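Shorter Words for Heart Failure: Rewriting a Discharge Leaflet at the Wollberg Clinic

Student project report, Public Health and Patient Education, second year
Submitted April 2021
Author: Radomír Šindelář
Supervisor: Ylva Sundqvist
Clinical contact: Milagros Fajardo, heart failure nurse

1. Background

Patients who go home after a hospital stay for heart failure have to remember many things. They should weigh themselves every morning, take several medicines at different hours, watch the salt in their food and know when to call the clinic. Most of this is explained by a nurse on the last day, when the patient is often tired and is thinking already of the way home. For this reason the Wollberg clinic gives also a printed leaflet.

The leaflet in use when I began my project was written in 929 words. It had been changed many times by different people. One paragraph on potassium was added after a meeting, and another paragraph repeated the same advice in different words. The phone number for questions stood on the last page under the printing information. In my first visit, Ms. Fajardo told me that patients call her to ask things which are in the leaflet, and that she does not blame them.

My task was to write a new version, to test it with patients and to report what they understood and what they did not.

2. How the leaflet was rewritten

I began with the calls. The clinic keeps a notebook next to the telephone, and the nurses write there in a few words what the patient wanted to know. I was allowed to read these notes after the names had been covered. The notes together had 3,874 words, and I sorted them by topic. The most frequent topic was body weight, especially how much gain is too much and over how many days. After it came swollen ankles, missed water tablets and the use of painkillers bought without prescription.

The old leaflet treated these topics in the order of a textbook: first the heart, then the causes, then the medicines, and the daily weight near the end. In the new version the daily weight comes first. The description of how the heart works was cut to three sentences. Eirlys Gethin, who teaches the writing course in our department, went through my draft and marked every word that she would not use at a kitchen table. "Fluid retention" became "water staying in the body." "Diuretic" was kept, in brackets after "water tablet," as it is printed on the box from the pharmacy.

The new version has 672 words. It fits on one sheet folded in the middle.
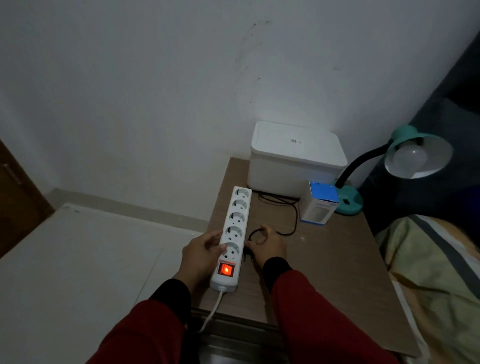 What should a patient do after missing a morning water tablet?
The new leaflet tells the patient to take it when they remember, if it is still before the middle of the afternoon, and otherwise to wait until the next morning and never take a double dose.

This passage was checked by the clinic's doctors and is valid for the patients of this clinic only. Other clinics can give different advice, depending on the medicine.

3. Testing with patients

I spoke with 20 patients, all of whom had been discharged from the Rallow ward. Ten read the old leaflet and ten read the new one. Each person read alone, with no time limit, and then I asked them to explain the content in their own words. I did not ask "Did you understand?" In our course we learned that people say they understood in order to be polite.

The conversations took place by telephone, with the leaflet sent before by mail. This was a weak point. I could not see if the person looked at the paper while answering, and with two patients the daughter or the wife could be heard helping. I kept these answers and marked them.

All ten readers of the new version could say when to weigh themselves, and nine could say at which gain they should call. With the old version, six could say the first and four the second. On salt there was no difference between the groups. Both understood that they should eat less of it, and both had difficulty to name foods which contain much salt without tasting salty. Bread was mentioned by only one person.

The painkiller section went worse than I had hoped. I had written "Ask us before you take tablets such as ibuprofen." Several readers knew these tablets only by the name of the brand they buy, and did not connect it with the sentence. 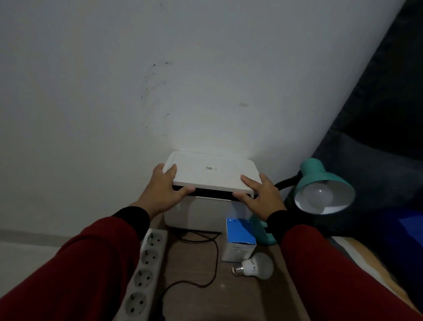 Photo: Maya Atallah

4. What was changed after the test

The painkiller section was written again together with Ms. Fajardo. It says now that the patient should show the package to the pharmacist and say the words "I have heart failure." She had been giving this advice on the telephone for years, and it was never put on paper.

The salt section received a short list: bread, cheese, ready-made soup, ham, stock cubes. I wanted to add amounts in grams, but Ms. Sundqvist advised against it. She pointed out that we had not tested whether the patients read food labels at all.

The phone number was moved to the front, in large print, with the hours when a nurse answers and what to do outside of these hours.

5. Limits

The groups were small and were not formed by chance. The patients who agreed to talk with a student are perhaps those who also read leaflets with more care. I made all the conversations and all the scoring myself, and I knew which version each person had read. A second scorer would have been better. Patients who do not read English well were not included, although Ms. Fajardo considers them the group with the greatest need.

I have also no information about weight diaries or returns to the hospital. A leaflet can be well understood and still lie in a drawer.

6. Next steps

The clinic will use the new leaflet from June. The nurses will continue the telephone notebook, and I have prepared a sheet with the topics so that the calls can be compared with the earlier ones. A translation is planned when the final wording has been approved by the doctors. The questions from the interviews and the scoring sheet are kept at the department office and can be requested there.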